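Module 4, handout 2: Surface wear in reusable transport containers
Notes by Pieter Groen

These notes assume you have read the chapter on friction. Bring a copy to the tutorial.

## 1. Terms

**Abrasive wear** is the loss of material from a surface caused by hard particles or a harder surface sliding over it. In two-body abrasion the hard points are fixed to one of the surfaces. In three-body abrasion loose grit sits between them and is free to roll.

**Adhesive wear** occurs when small contact points bond under load and are then torn apart. Material moves from one surface to the other.

**Scuffing** is used loosely in the trade for any visible dulling. In this course it means shallow damage spread over an area, with no single groove deep enough to catch a fingernail.

## 2. The wear equation

For steady sliding we use Archard's relation:

V = k F s / H

where V is the volume lost, F the normal load, s the sliding distance and H the hardness of the softer surface. The coefficient k has no units and must be measured for each pair of materials. It covers everything the other terms leave out, so a value taken from one test rig should not be carried over to another without checking.

Two points are often missed in the exam. The apparent contact area does not appear in the equation. Nor does speed, although a fast slide heats a polymer and lowers H. 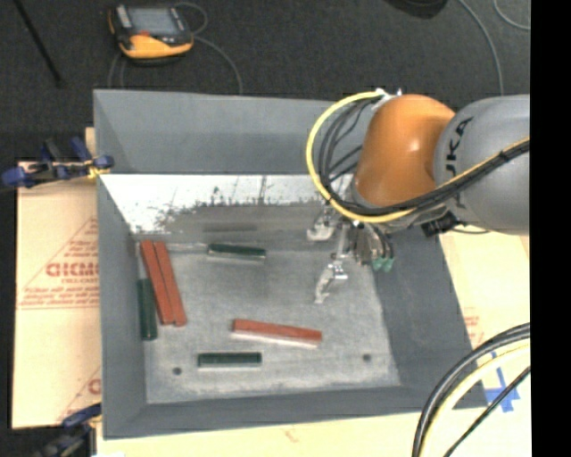

Loads in service are seldom steady. A part dropped into a container strikes once, slides a short way and stops. The damage from the strike depends on the energy and on the shape of the corner that lands first; the damage from the slide follows the equation above. Keep the two separate in your worked answers.

## 3. Worked case: the Jarnport trial

Containers on the Jarnport loop were weighed at the start of the trial and again after 219 trips. Mean loss of mass was 37 g per container. Taking the loss as linear:

37 / 219 = 0.169 g per trip

The linear assumption is weak. New surfaces wear quickly while the high points are removed, then settle to a lower rate. A single pair of weighings cannot show this, and the figure should be quoted only as a mean over the whole trial.

Weighing also misses material that has been pushed aside but not removed. A ploughed groove with raised edges may show almost no loss of mass. Use a profile trace where this matters.

## 4. Inspection

- Clean and dry the surface before measuring.
- Record the direction of the marks as well as their depth.
- Treat walls and floor as separate zones.
- Note any dust of a different colour from the container, as it may have come from the load.

The Balivine method gives each zone a score out of 100. A container scoring below 73 in any zone is withdrawn. Do not average the zones.

## Before the tutorial

Read Selvanayagam on three-body abrasion, sections 1 and 2 only. Then rework the Jarnport case in terms of volume, using the density given in the data sheet, and state what else you would need in order to find k.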